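Vernilum Sidewalk Kit - Frequently Asked Questions

Hi, I'm Gobnait Lynch, and I answer most of the mail that comes in for Vernilum. I've pulled the questions I get over and over into one page. If yours isn't on it, write to me anyway, I like getting mail!

Last updated 2022-10-20

What is the Sidewalk Kit?

It's a set of simulated street scenes for people who build small delivery and patrol robots. You load a scene, drop your own robot model into it, and drive it around (or let it drive itself) before you ever take the real thing outside. You get the scenes, a driving script, and a set of logging tools. The physical robot is up to you.

Do I need to be a programmer?

A little bit, yes. If you can edit a settings file and run a script from the command line, you'll be fine with the starter routes. Changing how your robot plans its path is a bigger job, and I won't pretend otherwise. My own coding is pretty shaky and I got a cart moving in one afternoon, if that helps.

How many routes come with it?

The full kit has 252 routes across two districts. Ponce is the older, tighter one with narrow walks and lots of corners. Fustside is wider and greener, with long straight stretches that are great for a first run. The trial has Fustside only.

What does it cost?

A one-seat license is $700 and you pay once. Updates are included for the first year, and after that you can keep using whatever version you have. The trial is free for 90 days and you don't have to give us a card number.

Will it run on my laptop?

Probably, if it has a proper graphics card. Without one it still opens, but camera output gets painfully slow and I wouldn't bother. You can switch the camera off and run on range data alone - plenty of people do their early path work that way. Leave yourself 867 GB of disk if you want every district at full texture. I know, I know. The reduced textures take far less room and are fine for route planning.

Can I bring in my own robot?

Yes, and please do. Wheeled bases are the easy case. You need the body size, the wheel positions and where your sensors sit. Edgars Sepp wrote the import guide and it's in the docs folder. Legged robots load too, but the footing on rough paving still needs work and I'd call it experimental.

Does it work with the Jerach controller?

It does from the September release on. If you're on an older version, update first and then turn on the bridge in settings. One thing that trips people up: the Jerach bridge wants speeds in meters per second, and a lot of old config files have them in feet. If your robot shoots off like a rocket, look there first.

Are there people and traffic in the scenes?

You can add walkers and cars to any route, or leave them out. I always tell new users to leave them out in the beginning. Get your robot going down a quiet block without hitting anything, then add company a bit at a time.

How good do the scenes look?

Good enough that I've stopped a run just to look at the trees! More to the point, you get the stuff that confuses a camera. Dark window glass with a faint reflection of the street in it, speckled paving, a bench throwing the shadow of its slats and legs across the walk. Shadows like that are a classic false obstacle, and it's much nicer to find out about it at your desk. We render clear sunny skies by default, and you can change the time of day per route. 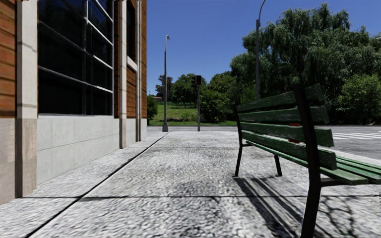
My robot keeps stopping for shadows. What do I do?

Turn on the range sensor overlay and compare it with what the camera reports. If the camera says obstacle and the range sensor says flat ground, your detector needs more shadow examples. The logging tool can save both side by side, and you can run the same route at several sun angles overnight.

Can I use it for teaching?

Yes, there's a classroom license. Karlijn Groen handles those and she'll want to know how many machines you have and which term you're starting. Students can keep their logs when the course is over.

Will a good run in the kit mean a good run outside?

No, sorry. It'll catch a lot of silly mistakes early and save you some scratched bumpers, but real wheels slip and real sensors get dirty. Keep a person with a stop button next to the robot on its first trips out.

Can I get a refund?

Within 30 days of buying, yes. Send me your order number and I'll sort it out. If something was broken or annoying, tell me that too and I'll pass it along to Edgars.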